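2024-10-19

Up at half six, before it was properly light. Rain on the skylight again but it had stopped by the time the kettle boiled. I had the last of the Skurnis loaf toasted, which was too dry for anything else, and took my tea out to look at the allotment bag and see what I had forgotten to pack. The answer was string and the good knife.

Walked down to Drollen by the back lane. The stile is still broken. I have rung the council twice about it and will ring again on Monday. Blackberries all finished, the few left on the brambles gone grey. There were sloes on the hedge by the pumping station, more than last year, and I picked enough to fill one coat pocket and then regretted it as they squashed.

The plot looks better than I feared. The wind on Thursday night took the netting off the kale and wrapped it round the bean poles, but the kale itself was hardly touched. Pigeons had been at the two plants on the end. I pulled the netting free, which took most of half an hour and cost me a hole in my glove, and pegged it back down with the long pegs this time. I should have used the long pegs in the first place. I wrote that in this diary last autumn as well, I have just looked.

Took down the beans. The runners had gone leathery weeks ago and I had left them for seed, so I sat on the upturned crate and shelled them into the bucket. I have 73 beans worth keeping out of the whole row. A poor number, but I only need two dozen to sow and the rest can go to whoever wants them at the seed swap in February. The ones from the shaded end had mould on them and went on the heap. The purple French beans did better and I have those in an envelope, labelled, before I can forget which they are.

Then the squash. I had been putting it off as I thought they might put on a bit more, but there was a touch of white on the grass on Wednesday and I am not going to risk it. I cut seven, all with a good length of stem. The biggest weighs just over three kilos by the bathroom scales, if the scales are right. One has a soft patch underneath where it sat on the bare soil and I will use that one first. I put slates under the others in August and never got round to that one.

Garlic next. I bought mine from Flarero this year instead of saving my own, as mine had rust in it for the second summer running. The bulbs came on Tuesday in a paper bag and they are a decent size, hard all the way through. I split them at the shed bench and planted 35 cloves in the bed where the early potatoes were, a hand's width apart and a thumb deep. The soil there was easy, almost too wet. I put a board down to stand on. There are some cloves left over, the thin ones from the middle, and those are going into tonight's soup.

Stopped for a flask of coffee at eleven. It was brighter by then and nearly warm in the lee of the shed. A robin worked its way along the garlic bed as soon as I had moved off it, and I had to go back and push two cloves in again, though I cannot say for certain the robin had them out. It may have been me with the board.
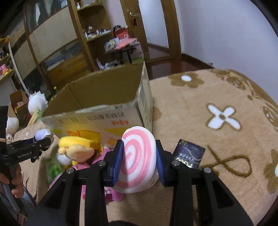
The water was being turned off at noon for the winter, so I filled both butts and the old bath while I could. The far tap runs very slowly now. I read our meter at the gate, as it was my turn on the rota: 2,883, against 1,273 when I wrote it down at the start of the season. I would have guessed we had used less than that, with such a wet July. Either somebody's hose was left on or the joint by the third plot is leaking underground. The ground is always soft there and I have said so before. I put the figures in the book in the hut and underlined them.

Emptied the left-hand compost bay into the barrow and got five loads out of it. It is good stuff at the bottom, dark and crumbly, with a lot of eggshell still whole. I must crush them before they go in. The top third was not ready and I forked it over into the middle bay with the bean tops. Found a teaspoon I lost in the spring. The compost went over the rhubarb and the bed for next year's onions, and what was left I heaped round the gooseberries, which need pruning but can wait until the leaves are down.

My back had had enough by half past one. I cleaned the fork and the spade, wiped them with the oily rag, and hung them up. The shed roof is letting water in over the door. It is the same corner as before, and the felt has lifted along the edge. I have some felt nails at home in the blue tin and ought to do it next weekend if it is dry. I moved the seed box to the other shelf in the meantime.

Carried four of the squash home and left three in the shed under sacking. It was heavier going back up the lane than I had allowed for. I had to stop at the bench and again at the post box.

Late lunch of cheese and an apple. The apples are the Fankhauser ones, off the tree by the hut, which is how everyone on the site refers to it though the name on the old label could be anything. They are sharp now and will be better at Christmas. I have them in the spare room on newspaper, none touching. Went through them this afternoon and took out four that had gone brown at the core end. The room smells very strongly of apples and I have opened the window an inch.

Spent an hour afterwards on the seed tin. It was in a worse state than I thought. There were three open packets of the same lettuce, and parsnip seed from two years ago, which is no good to anyone. I threw out the parsnip and the old leeks and made a list of what I need to order: parsnip, leek, a short carrot for the stony end, broad beans if I do not get them in next month, and something to fill the gap in April when there is only kale. I would like to try the purple sprouting again. Last time it went in too late and I had about one meal from it. I have put it on the list with "June" next to it in capitals.

Also drew out the plan for next year on the squared paper. Potatoes move to the bed by the path. Onions after the squash. The beans will have to go where the peas were, which breaks the order, but it is the only place the poles do not shade everything else. I have rubbed it out and drawn it again three times and it always comes back to that.

Soup from the soft squash, with the leftover garlic and the end of a jar of stock. It needed more salt than I thought and a squeeze of lemon. I roasted the seeds as well and burnt half of them while I was upstairs looking for the felt nails. The nails were not in the blue tin. They may be in the cupboard under the stairs with the paint.

The sloes are in the freezer in a margarine tub. There are not enough for a bottle, so I will have to go back to the pumping station before the birds get there, and take a proper bag.

Knees sore, hands clean at last apart from the thumbnail. Rain has started again since I sat down to write this. Bath, then bed. Clocks go back next weekend, and I must put the bin out on Monday night, the brown one.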